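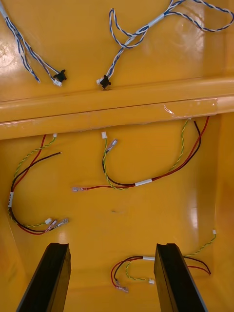 Blue and white twisted wire in a yellow plastic housing.

Products should come with a parts list again

My parents' washing machine came with a folded sheet that showed every part in it, down to the screws. Each part had a number. When the drain pump quit, my father found the number, called the store and had a new pump in a week.

Last November the fan in my Cladel heater stopped. The booklet that came with it runs 22 pages, and most of them are warnings. It does not name the fan. I wrote to the company and was told that parts are not sold to the public, but I could have 2 dollars off a new heater. The old one had cost me more than 100.

I don't think every owner should have to fix things. Most people would rather not, and that is fine. But somebody in town could do it for them if the part had a name and a price.
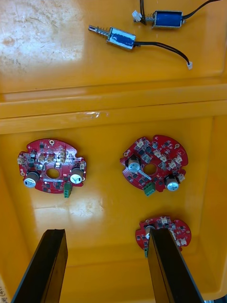

The usual answer is safety. I take that seriously where gas or house current is involved. It does not explain why I can't order a knob, a hinge or a door latch.

The other answer is cost, and I find that one weaker. The factory already has the list. It could not build the thing without one. Putting it on a website is a day's work for one person - maybe two if the drawings are a mess.

Ravthorpe used to have three repair shops. The last one, on Takagi Street, now does phone screens and keys. The owner told me he turns away heaters and mixers because he can't get anything to put in them.

I would start with a simple state rule. If you sell it here, you publish the parts list, and you keep it up for as long as the product is on the shelf and ten years after. My heater is still in the garage, in case somebody passes one.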